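Repainting the spare room: do I really need primer over old blue?

ekremb
Posted May 6, 2019

Hi all, long-time reader and finally a poster! We moved into this house in December and the spare room is next on my list. The walls are a tired old blue, flat finish I think, and my wife would like a warm cream in there. I bought two cans of Lesero eggshell on sale (couldn't help myself) and the man at the Marex store told me I'd be wasting my money without a primer. My father-in-law, who has painted more rooms than I've ever slept in, says two coats of anything will cover anything. So now I'm stuck between them, and I have to eat dinner with one of them.

tallowgate
Your father-in-law and mine would get along great. I'd prime it. Cream over blue is a funny one, the blue likes to creep through and give you a sort of hospital green in the evening. One gallon of primer cost me almost 40 dollars and saved me a whole extra coat of the good stuff.

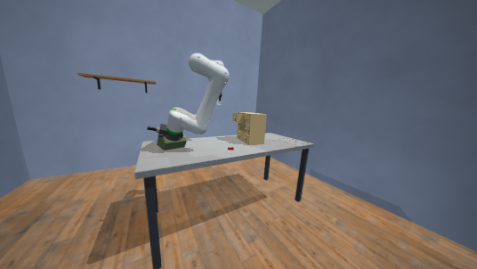
What grit should I use on the walls before the first coat?

Something fine, 220 or so, and only a light pass to knock down the bumps and old roller fuzz. Wipe it all with a damp cloth after and let it dry.

Barış Türkmen
I'm going to disagree with tallowgate, in a friendly way! I did 6 rooms in our old place, one of them navy, and never primed a single one. Good paint, a decent roller (I love my Hokov, had it for years) and patience between coats. People rush the second coat and then blame the color underneath.

tallowgate
Navy to what, though?

Barış Türkmen
Gray. Okay, fair point, that's an easier jump than cream. I still say try a patch behind the door first and look at it by lamplight before you spend the money.

mossyporch
Whatever you pick, please cover the floor properly. I trusted an old bedsheet and spent a weekend scraping drips out of the gaps between the boards. The heavy Ingvarsson canvas is worth it if you can find one.

ekremb
Thank you all so much, this is lovely. I'll do the patch behind the door tonight and report back, and the bedsheet is going back in the closet.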